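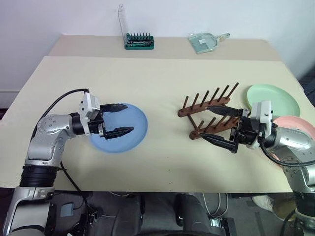

In January I took the train to Westau, 364 kilometers with one change, to visit the open day of a small company called Stikmont. My wife asked me if I really wanted to spend six hours in trains to look at a machine that touches dishes. I did want it. I have worked for many years with robots in a packaging plant, the kind that stand behind a yellow fence and do one movement all day, and I was curious about the other kind.

The building is behind the old freight station and I walked past it two times. At the door they gave me a sticker for my name and a cup of tea, and a young man wrote down which of the demonstrations I wished to see. I chose only the dish rack. There was also a talk about grippers, but it was at the same hour, and I thought that I could read about grippers at home.

Our group was led by Efua Arthur. She began without slides, and I was thankful for this. The task is simple to explain: there are some plates on a table, and the two arms must put them into a wooden rack, standing up between the pegs. A child of four can do it. Then she asked us to think about how we pick up a plate that lies flat on a table. I had never thought about it. I push one finger under the rim, the plate tips a little, and then the thumb comes from above. A gripper with two stiff fingers does not have such an easy way. It must come low and from the side, and if it comes a few millimeters too low, it presses on the table and everything stops for safety.

We saw the stop in the first try. The right arm went down to the rim, there was a short sound, and both arms stood still. Efua did not look embarrassed. She set the arms back to their start position and let them begin again, and she told us that she prefers when visitors see it, because otherwise they go home with a wrong idea. I liked her from this moment.

The second try was much better. The plate came up slowly, then it was turned in the air, and I noticed that I was holding my breath, which is a little ridiculous for a man who sees robots every working day. But at my work the robot knows where the box is. On this table a plate could be anywhere, and between the tries one of the visitors was allowed to move them. A boy in our group put two plates so that they overlapped, very pleased with himself. The arms needed a long time for this.

What surprised me most was the speed. I had expected something quick, as in the videos. In the room it was like watching somebody who has just come back from the dentist and must do everything carefully. Between one movement and the next there was often a pause, and in the pause one arm made small corrections, left and right, before it decided. Torben Hagedorn, who is responsible for the software there, explained that they could make it run faster, but then the plate swings in the fingers when the arm stops, and it does not meet the gap in the rack anymore. 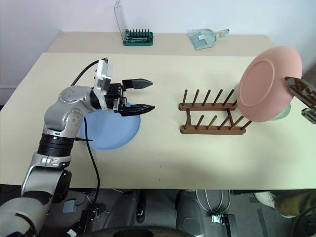 How does the robot know where the gap between two pegs is?

It looks with its cameras and compares with what it has seen in training, where a person guided the arms through the same task 1060 times. There is no drawing of the rack stored in the machine. For this reason a rack with a different distance between the pegs is difficult for it, even when it looks almost the same to us.

I had asked this because at my plant every position is written in a table, and when somebody moves the conveyor by a finger's width, I must correct the table. Torben laughed when I told him. He had worked with such tables himself, at a company called Esska, and he said he still dreams of them sometimes.

We talked then for 20 minutes, much longer than he probably had planned. He showed me how the guiding is done. A person sits down, takes the controls and moves both arms, and the computer records everything. I was allowed to try it. I thought I would be good at it, with my experience, but I was terrible. You see the gripper, you see the plate, and still your hand does not believe how far it is. After some minutes I had one plate leaning against the pegs, not inside, and my shoulders were hard like wood. The boy did it better than me, I must admit.

A lady from a canteen kitchen wanted to know what it costs and when she can have one. Efua answered politely that it is not a product. They are doing the work for a project with the name Abugri, where they study how two arms can share one task, and dishes are only a good exercise because everybody understands immediately if the result is right or wrong. The lady was a bit disappointed. I think she had already chosen the place for it.

On the way home the train was late and I had time to write down my notes, and this post comes from them. I forgot to ask what happens with wet plates. If somebody from Stikmont reads this, please write me. I would also like to know if they ever tried it with soup plates, because the rim is higher from the table, and I have a theory that they would be easier.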